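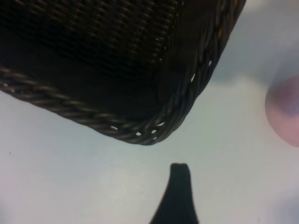 The Bakos basket works opened its doors to visitors on Apr 16, 2023, and I went along with the morning group. Zoltán Halász, who has run the finishing room since January, met us by the coat pegs and took us straight through to the tables.

Most of the talk was about rims. A braided rim takes longer than the sides, he said, and it is the part that gets picked up, dragged and dropped. He asked us to run a thumb along the braid and feel for ends.
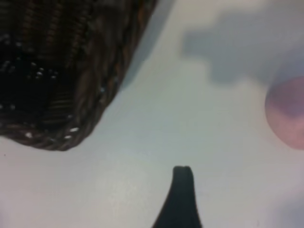

2 min read

We spent a good while on dark wicker. Bakos sells it mainly to Protuvetti, a chain of bread shops, and the order this spring was for over 600. The dark brown hides marks well but shows dust, so every basket gets a brush before packing. Entry was 5 euros, with tea.
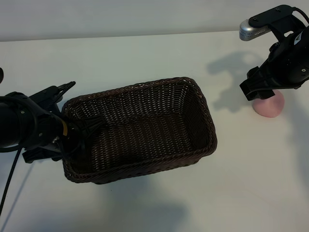
Shape and size

The rectangular model with rounded corners is the one most people asked to see. It sits flat on a shelf and takes a folded towel or a few loaves. The shop by the exit had it in two sizes, and I bought the smaller. Parking is behind the Gerov building. The number 89 bus also stops there.

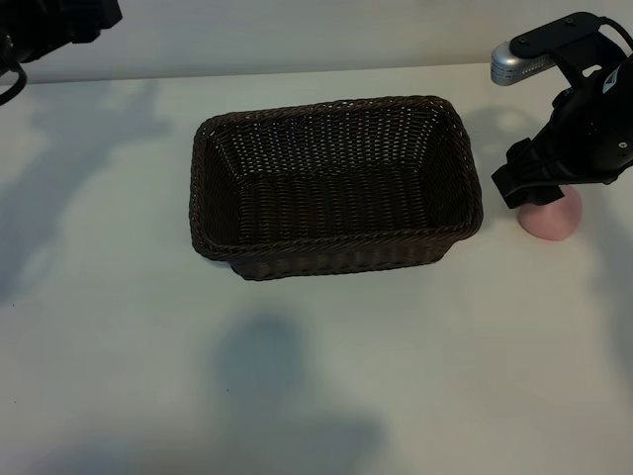

Dark brown basket with braided rim, Bakos open day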